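Samum Project
Progress report to the Borkowska Fund
Period covered: February

Summary

The Samum project asks whether a pair of robot arms of ordinary cost can take over the hanging of clothes, as it is done in the sorting room of a secondhand shop and in a home laundry. At the end of February the answer for the shop is no, with one part of the job close to usable. The arms can move a garment that is already on a hanger from one place on the rail to another well enough to be worth timing. Putting a loose garment on a hanger is still slow and fails most of the time.

We made 109 full attempts at the loose garment task during the period. In 29 of them the arms finished without help, meaning the garment ended on a hanger and the hanger ended on the rail with no one reaching in. That is more than a quarter, and it is better than January, but the shop could not use it.

Spending is within the agreed budget. We ask for one change to the work plan, described under Changes Requested.

Work on the test cell

The cell was moved to its permanent position in the first week. It has two arms fixed to the front frame, a white tabletop between plain walls, a small rack with a metal rail, and a yellow tray. We kept the rack low because the arms lose accuracy at full reach, and because a low rack is what the Hirkthorpe shop uses for children's clothes, where we expect the first real use to be.

The cables to the wrists were rerouted along the outside of the arms and tied down. In January a loose cable caught on a hanger hook several times and pulled it off the rail. It happened once in February, on a morning when a tie had been left off after maintenance.

We also put more than one color of hanger into use. The shop buys whatever it is given, so a system that knows only one hanger is of no interest to them. Pink and light blue hangers are now mixed on the rail during a session. The thin blue ones are harder. They flex when the gripper closes, and their hooks turn on the rail when a neighbor is touched.
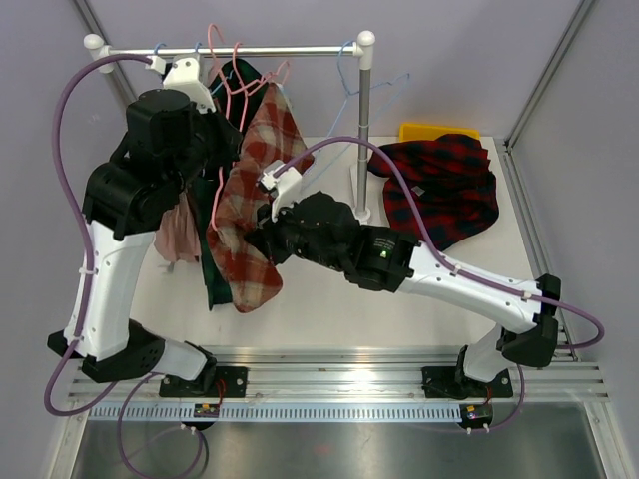

Both arms at the rail, with a plaid garment between the grippers and an unused light-blue hanger at the right.

The garments come from the Hirkthorpe sorting table and are swapped every Thursday, so that the system does not get used to one set. We ask the shop to send a normal mix and they do. Plaid shirts turn up often. They suit us in one way, in that a strong pattern makes folds easier for the cameras to pick out, but the same pattern hides the edge of a collar. Plain dark garments have the opposite problem: the outline is clear against the pale wall and everything inside the outline is lost.

Results on the loose garment task

We score the task in stages so that a failed attempt still tells us something. The stages are picking up the garment, finding the neckline or shoulder, getting the hanger into the first shoulder, getting it into the second, and placing the hook over the rail.

Picking up is no longer a concern. The arms lift something on nearly every attempt. What they lift is often the wrong part, such as a cuff or a hem, and a good deal of time goes into passing the garment from one gripper to the other until the neckline comes into view. A person does this by feel in a second or two. The arms put the garment down, look again, and pick it up again. On heavy garments this loop sometimes does not end and the operator stops it.

The first shoulder goes on in most of the attempts that reach that stage. The second shoulder is where most attempts end. The hanger tilts under the weight on one side, the first shoulder slides off, and the arm holding the hanger does not notice, as its gripper has not moved. We tried a slower motion, which made no difference, and a tighter hold on the hanger, which helped with the pink ones and bent the blue ones.

Placing the hook over the rail works when the rail has space. When it is full, the arm needs to push the other hangers aside first. It has learned to do this in a simple way, by sweeping with the closed gripper, and this has knocked garments to the table more than once.

Of the 29 completed attempts, the shop's staff judged that 9 would need to be straightened before going out to the sales floor. They were shown the finished garments without being told which had been hung by the arms. Their complaints were a twisted sleeve or a shoulder sitting off the end of the hanger. One garment was inside out, which we had not thought to score. We have added it to the sheet.

Results on the transfer task

In the transfer task the garment is already on a hanger, and the arms move it along the rail or bring it to the tray. We did not count attempts in the same way here, as the sessions were run for setup and not for scoring. Our working view is that the arms manage it on most tries with light garments. Coats were not tried.

The wrist cameras have been the main gain. With only the fixed camera, the system could not tell whether a hook was over the rail or in front of it. From the wrist the rail, the white connector and the pole below it are all in view together with the hanging clothes, and the tray can be checked from the same position before anything is lowered toward it. The weakness is that the gripper fingers take up a large part of that view, and the closer the arm gets to the cloth the less cloth it can see.

Lighting was adjusted once. Reflections from the metal rail and the inside of the tray were being read as edges. Moving one lamp dealt with the rail. The tray still shines and we may rub it down with abrasive paper.
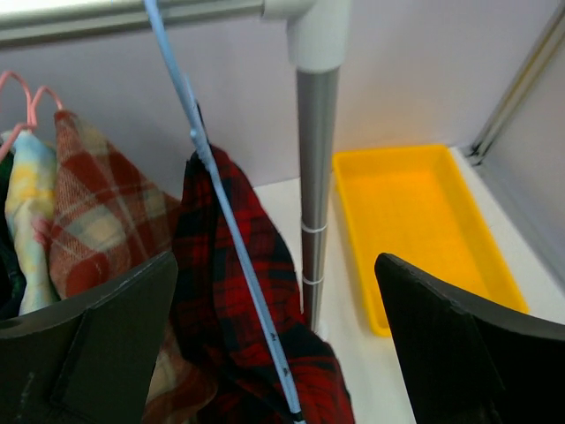 Marjan Dehghan
Project Lead, Samum

What this means for homes

The Fund asked us in its last letter to say something about household use. We have less to report here. The Sirton trial, in which the cell was to be set up in the laundry room of a shared house, has not begun. The room was measured in February. The cell fits if the door is taken off, and the residents have agreed to that for the length of the trial.

From the shop work we can say the following. A household load is smaller and more mixed than a shop rail, and it includes socks, towels and bedding that we have not touched. People at home also care less about how straight a shirt hangs, and they are not paying anyone by the hour, so slow work matters less. A machine that needed all evening to hang a load might be acceptable if it could be left alone. Ours cannot be left alone. An operator was present for every session in the period and we would not have been comfortable otherwise, mainly on account of dropped hangers getting under the arms.

The residents at Sirton were asked what they would most like a machine to do. Hanging came after folding and well after cleaning the bathroom. We pass this on as it was told to us.

Staffing and training

There are 7 people trained to run the cell, including two from the shop. The shop staff learned it faster than we did, and they are better at guiding the arms by hand through a demonstration, which shows in the recordings. Demonstrations made by someone who hangs clothes for a living use fewer regrasps. From March we plan to use shop staff for all new demonstrations and keep our own people on maintenance and scoring.

One of the two shop operators works mornings only. Sessions will be scheduled to match, starting at 8:30 a.m.

Problems and delays

The left gripper was out of use for part of the period while a worn part was replaced. We had no spare. Two spares have been ordered from the existing equipment budget.

The scoring sheet was changed midway through the month when we separated first and second shoulder. Attempts before the change were rescored from video. A few could not be rescored with confidence at shoulder level and are counted only as complete or not complete.

Changes requested

We ask to move the start of the Sirton trial back by one month, and to use that month on the second shoulder problem. Starting in the house on the present figures would mean the residents mostly watching it fail. We think the time is better spent trying a hanger support fixed to the table, so that one arm is not tied up holding the hanger level. This would take a small part of the tabletop and would need no new money.

If the Fund prefers to keep the original date, we can begin at Sirton with the transfer task only.

Plans for the next period

Build and test the table support for the hanger.

Repeat the loose garment task with the same scoring and a fresh set of garments from Hirkthorpe.

Score the transfer task properly, with a full rail and an empty one.

Time both tasks against a shop worker doing the same garments. The shop has agreed to this on condition that no staff member is named in the results.

Session video and scoring sheets for February are in the shared folder. The financial statement follows separately.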